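Pre-release inspection checklist: Peledlow messaging app, group calling update
Build 35, Android and web. Completed by Malathi Kotian, June.

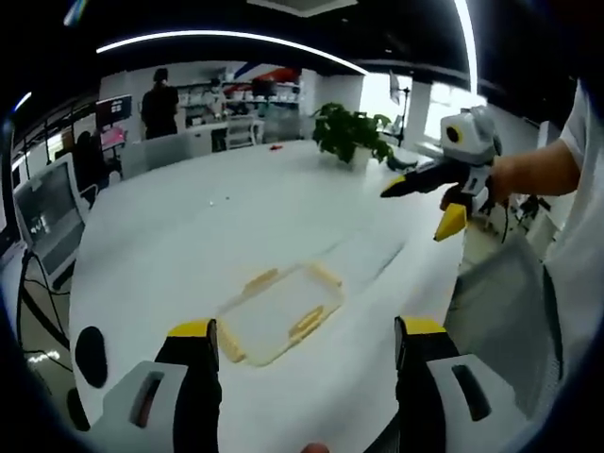 1. Permissions
1.1 Microphone permission requested at first call only. PASS
1.2 Camera permission requested separately from microphone. PASS
1.3 Contacts access can be refused without blocking sign-in. FAIL
Comment: App returns to the welcome screen after refusal. Logged with the Branari team as a blocker.

2. Call security
2.1 Encryption keys renewed when a member leaves the call. PASS
2.2 Security code matches on both devices. PASS
2.3 Calls from blocked numbers rejected without ringing. PASS
Comment: The web client still writes a missed call entry. Minor.

3. Linked devices
3.1 QR code expires if not scanned. PASS
3.2 Remote logout closes the web session. PASS
Comment: Took 11 seconds on the Udon test server. Limit is 15.
3.3 Logged-out browser keeps no message text in local storage. PASS

4. Load and limits
4.1 Server holds 200 calls at once without dropped audio. PASS
4.2 Message queue recovers after restart. NOT TESTED
Comment: Queue held some 4,000 messages at the time of the check. Repeat with an empty queue and again with a full one.

5. Reporting
5.1 Report button reachable during a call. PASS
5.2 Report includes caller ID and call time. FAIL
Comment: Call time is sent in the server's time zone with no offset. Ahuja module, fix due in next build.

Result: not cleared for release. Recheck items 1.3, 4.2 and 5.2.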